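诗歌朗读夜开场前检查单（附我的碎碎念）

场地：Kukance 旧水塔一楼
填表人：还是我
适用：二月场，主题“战壕与家信”

先说明一下，这份单子是在去年那份的基础上改的。去年那份只有一页，打勾打得飞快，结果有人念到一半麦克风没声了，后来大家只记得那段安静，诗倒没人记得。所以今年我把每一条后面都留了空，自己先写了点备注，接手的朋友可以接着往下写，写歪了也没关系。

一、进门与通道

1. 正门两扇都能从里面推开。
已查，合格。左边那扇有点沉，要用肩膀顶一下。我请 Zlatko Grgić 给铰链上了油，他上完说好多了，我试了试，还是要用肩膀。先算合格吧，但开场前请固定在打开的位置，等人都坐下了再关。

2. 侧门没有上锁，门外没有停自行车。
门是开的，自行车有一辆。我贴了张纸条，语气很客气。请当晚负责门口的人六点半再看一眼。

3. 主通道宽度够两个人并排走。
合格。不过第三排右边的椅子总有人往外挪，因为那里看得清楚朗读台。我特别理解，我自己也挪过！但是朗读开始前请务必推回去。

4. 楼梯口拉绳，挂“止步”牌。
绳子有了，牌子找不到。我用硬纸板写了一块，字不好看，意思清楚。二楼的地板还没验收，再想上去拍照也不行，诗人也不行。

二、座位

5. 座位总数不超过许可人数。
摆了 39 把，全部是折叠椅，没有再加的余地。去年有人从隔壁借了几张长凳进来，看着很有气氛，可是长凳正好堵在灭火器前面。今年谢绝长凳。

6. 每把椅子坐一下，听有没有响声。
我全坐了一遍，坐得腿都酸了。有一把嘎吱得厉害，已经拿走，换了备用的。朗读会跟音乐会不一样，念到十四行诗最后两行的时候，一把椅子响起来，那真是全场都听见。

7. 前排留两个轮椅位置，留出转弯的空间。
合格。地上贴了胶带，请不要撕，也不要在上面放包。

三、朗读台与灯

8. 台子稳固，边沿有白色胶带。
台子晃。只晃一点点，但晃。垫了一块折起来的毛毡之后不晃了。边沿的胶带重新贴过，旧的那条都卷边了，踩上去会带起来，绊一跤可不是闹着玩的。

9. 读稿灯的电线沿墙走，过道处加盖板。
合格。盖板是 Plellton 的，黄黑相间，丑得很显眼，正合用。

10. 主灯调暗之后，出口标志仍然清楚。
这一条我坚持要在天黑以后查。白天查等于没查。我坐在最后一排的角落里，把灯调到朗读时的亮度，两个出口标志都看得见，合格。Slavica Dumitrescu 觉得还可以再暗一些，说读战地诗就该有点看不清路的感觉。我很喜欢她这个想法，但是不行，观众还是要看得清路的。

11. 不使用明火。
去年有蜡烛，今年没有蜡烛，一根都没有。节目单里有一首诗写到“把灯芯捻低”，朗读的人问能不能点一盏煤油灯放在手边。我给他准备了一盏电池的，远看很像，近看也还过得去。备用电池放在台子右边的抽屉里。 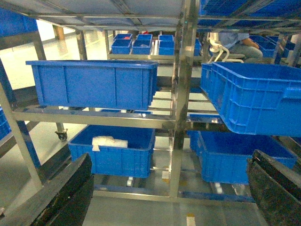

12. 灭火器两只，压力在绿区，周围没有杂物。
合格。一只在门口，一只在侧门旁边。请记住位置，别到时候满屋子找。去年那几张长凳的事我就不再提了（好吧，我已经提了）。

四、声音

13. 麦克风两支，一支用，一支备。
都试过了。我念了一段家信当试音，念着念着忘了自己是在试音，把整封都念完了。那封信里写的全是袜子、果酱和家里的狗，一句打仗的话都没有，可是读完嗓子发紧。建议试音的人念点菜谱之类的东西。

14. 扩音设备外壳不发烫，插头没有松动。
开着放了 25 分钟，摸上去是温的，插头没问题。Janevski 的那台旧功放我没让用，风扇的声音太大，念轻一点的句子全被盖住了。它不算不安全，只是讨厌，这个理由也写在这里，免得下次又有人把它搬出来。

15. 炮声录音的音量。
这一条是新加的，请一定认真看。Mirsad Petek 想在第二部分开头放一段炮声，说有了这一声，后面的诗就不用解释。我们在空场里试了一次，我从椅子上弹了起来。来听的人里面有上了年纪的，也可能有真正听过这种声音的人，突然来这么一下不合适。最后商量好：音量降到说话的程度，慢慢推上去，开场时口头说明一次，门口的节目单上也印一行字。Mirsad 起初不太高兴，听完低音量的版本之后说，远处的炮声反而更叫人难受。我也这么觉得。
状态：有条件合格，当晚由他本人控制音量，别人不要碰。

五、展柜与纸张

16. 展柜的玻璃没有裂纹，柜脚放平。
大柜合格。小柜左前角有一小块崩口，摸到会割手，我用透明胶封住了，并且转了个方向让它朝墙。这是临时办法，下次要换玻璃。状态：不合格，已处理，要跟进。

17. 展品登记与实物一致。
Hrvoje Dervishi 借给我们的几本手抄诗册都在，编号 724 的那本书脊很脆，请只翻到夹着纸条的那一页，不要往后翻。我知道后面有铅笔写的草稿，划掉了好几遍的那种，看诗人改主意比看定稿有意思多了，可书脊真的经不起。Hrvoje 答应拍下来，下次打印出来挂墙上。

18. 柜内的灯不直接照在纸上。
合格。原来的射灯拆了，换成一条弱的灯带，字看着稍微费劲一点，凑近就好。

19. 悬挂的诗页固定牢靠。
诗页是用细绳从横梁上挂下来的，每张下面夹了小夹子防止乱飘。有两张挂得太低，高个子的人会撞到脸，已经往上提了。横梁本身我拉了拉，很结实。请不要在上面再挂外套，去年有人挂过一件湿的，墨都洇开了。

六、茶水

20. 热水壶放在靠墙的桌子上，电线不垂下来。
合格。壶是 Flirier 的，盖子要按到听见咔一声才算盖好，不然倒水的时候会喷。我烫过一次手，所以在壶上贴了标签，写着“咔”。

21. 杯子不进朗读区。
纸杯可以，瓷杯不行。去年打碎过一只，正好在沉默的那一分钟里。

22. 食物标明成分。
有坚果的那种饼干请单独放一盘，牌子我写好了，压在盘子底下，摆盘的时候记得拿出来竖着放。

七、人员

23. 门口一人，台侧一人，后排一人，各自知道出口在哪里。
门口是 Zlatko，台侧是我，后排是 Costel Softić。Costel 有手电筒，他每次都自带，光特别白，请他不要在朗读的时候打开。他说不会的，上次是在找眼镜。

24. 急救箱在手边，内容没有过期。
创可贴和纱布够用，消毒棉片过期了，已经换新。箱子放在茶水桌下面，朝外的那一侧。

25. 朗读者身体状况。
我每次都会问一句要不要坐着念。不少人觉得坐着念诗没气势，可是长诗念到后面真的会头晕，尤其是紧张又没吃晚饭的时候。高脚凳放在台子后面，谁想用就用，不必打招呼。

26. 中途离场。
这些诗有的很重，有人听着听着想出去透口气，再正常不过。后排靠侧门的几个位子请留空，侧门外放一张长椅（这回长椅是放在外面的！），后排的人看到有人出去，过一会儿轻轻去看一眼就行，不要追着问。

八、散场之后

27. 全部电源关闭，功放最后关。
28. 诗册由 Hrvoje 亲手收走，别人不代收。
29. 楼上楼下走一圈，厕所也看。
上次有位先生在厕所里背诗，差点被锁在里面。二楼只站在楼梯口喊一声就可以，别上去。
30. 钥匙交回门卫，签字。

总评：除了第 16 条的玻璃和第 4 条那块牌子，其余都可以开场。玻璃的尺寸我量好了，写在背面。侧门外的灯偶尔会闪，我拍了灯座两下就不闪了，这个不能算修好，请 Zlatko 开场前换个灯泡。

还有一件小事，跟安全关系不大。节目单上第二部分的顺序改了，那首写罂粟田的短诗挪到了家信后面，朗读者之间的走位也跟着变，要从台子左边上，右边下。左边那级台阶比右边高一点，我贴了双层胶带，上台的时候请看一眼脚下。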